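Ormsby Equipment Planning Dataset: Data Card and README

Maintained by the Ormsby planning office. Contact for content: Rochelle Lowther. Contact for access and file problems: Rigoberto Bautista.
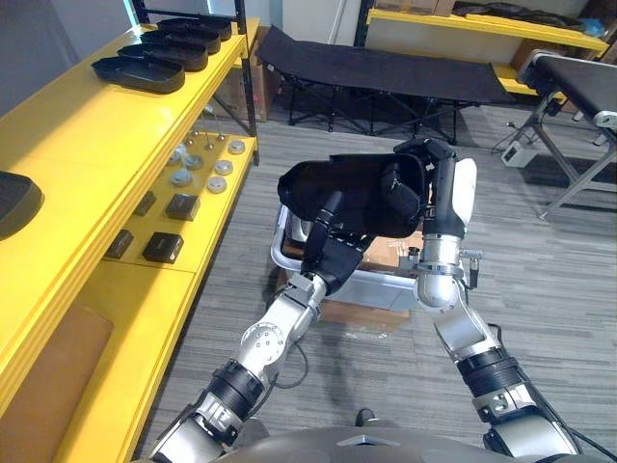

Ormsby is a set of planning records for organizations that are preparing to buy or lease two-armed robots for picking, bagging and shelf work. It brings together equipment lists, price quotations, floor layouts and work logs in one structure, so that a buyer can trace a line in a budget back to the task that made it necessary. The dataset was prepared for equipment planners and finance staff. It was not designed for training control software, and it contains no motion data.

Version and status

This card describes the second release, dated 21st March. The first release remains available on request but should not be used for new budgets, as its spare parts table used a different cost basis. The next release is planned for June.

Contents

The release contains 1551 budget lines drawn from 168 planning files. Each planning file covers one proposed work cell, from the first request to the final decision, whether or not the equipment was bought. Files that ended in a refusal have been kept. Planners have told us that these are often the most useful part of the collection, in particular where the reason for refusal was recorded in full.

The files are arranged in four folders:

requests – the original statement of need, with the task, the items to be handled and the expected hours of use
quotes – supplier quotations, converted to a common table
layouts – floor plans and lists of furniture, including shelving, bins, tables and floor covering
decisions – the approved or refused budget, with notes

A planning file is identified by a short code that is the same in all four folders. Lines in the quotes folder carry the code of the request they answer. Where one quotation answered several requests, it has been split, and the shared costs are marked with the word "shared" in the notes column.

Main fields

item_class: One of robot, gripper, furniture, container, power, network, safety, training, service or other.

unit_price: The price of one unit before tax, as quoted. No discount has been applied unless the notes column says so.

basis: Purchase, lease or loan. A loan is entered at zero, with the cost of delivery and return entered as service.

lead_time: Calendar days from order to delivery, as stated by the supplier. Actual delivery dates are held in the decisions folder where they were recorded.

task_link: The code of the task that requires the item. An item that serves no named task is marked "general".

life_years: The period over which the buyer intended to spread the cost. The most common value for arms is 8. Grippers and other wearing parts are usually entered with a shorter life, and many files treat them as consumables.

review_flag: Set to yes where two reviewers disagreed about the class or the basis of a line.

How the records were collected

Planning files were supplied by participating sites under a written agreement. Supplier names were replaced with codes before the files were merged. Two names appear in clear text with the consent of the firms: Drondix, which supplied quotations for arms and grippers, and Punik, which supplied quotations for shelving and containers. Their appearance in the dataset is not a recommendation.

Each file was read by one reviewer and checked by a second. Differences were settled by Ms. Lowther, and the original entries of both reviewers are kept in the decisions folder. Handwritten notes were typed as written, including spelling errors, except where they named a private person.

Guidance for budget planning

The price of the robot is seldom the difficult part of a budget. It is known early and is usually fixed by a quotation. The lines that change most between request and decision are furniture, containers, power and service. Planners are advised to price the complete work cell at the request stage, including the shelving the arms must reach, the bins they must work over and the floor space between them.

Soft goods need separate attention. Bags and similar items change shape when lifted, and a gripper chosen for boxes may not be suitable for them. Requests that include both rigid and soft items should contain a separate gripper line for each, or a note from the supplier that one gripper is accepted for both. A request without either will be returned.

Small parts raise a similar question. A site that plans to handle pins, discs or small cases from an open shelf should state the smallest item in the request. This figure has a direct effect on the gripper line and sometimes on the training line.

Cable routes should be drawn on the layout even where the cell is temporary. Under the Ormsby rules, floor covers and extra sockets belong to the power class and are not to be placed under "other".

A reserve of 2000 dollars per cell is entered as a standard line in every new file made with the Ormsby template. It is meant for containers, trays, shelf boards and other small purchases made in the first months of use. Sites may raise the reserve with a written reason. They may not remove it or move it to another cell.

Lease and purchase

The dataset allows the two to be compared, but care is needed. Lease quotations often include service and replacement parts, while purchase quotations usually list these separately. The table named lease_compare in the quotes folder adds the missing service lines to each purchase so that the totals cover the same things. Where no service quotation was available, the row is left blank. Users should not fill blank rows with an average.

The Amo worksheet, included with this release, produces a side-by-side statement from any planning file. It requires the file code, the intended life and the expected hours of use. The result is a planning aid and does not replace a supplier quotation.

Known limits

Prices are shown as quoted and have not been adjusted for later changes. Freight is incomplete in the older files. Staff time is recorded only where the site chose to report it, and sites did not all count the same duties. Energy use is not included.

The collection leans toward indoor cells on level floors. Cold rooms, outdoor yards and cells that share space with vehicles are poorly represented, and the dataset should not be relied on to plan them.

Some layouts were revised after approval without a new drawing. In these cases the furniture list is the better source – the drawing is kept for reference only.

Access and use

Access is granted to named users at participating sites. A request should state the user's role and the planning purpose. Tables may be quoted in internal budget papers with the file code attached. Publication of unit prices outside the site requires written consent from the planning office.

Corrections

Errors should be reported to Mr. Bautista with the file code, the field name and the proposed correction. A copy of the source document should be attached where the site is able to share it. Accepted corrections are listed in the file changes.txt and take effect in the next release. Corrections to a unit price are also sent to every site that has used the affected line in an approved budget.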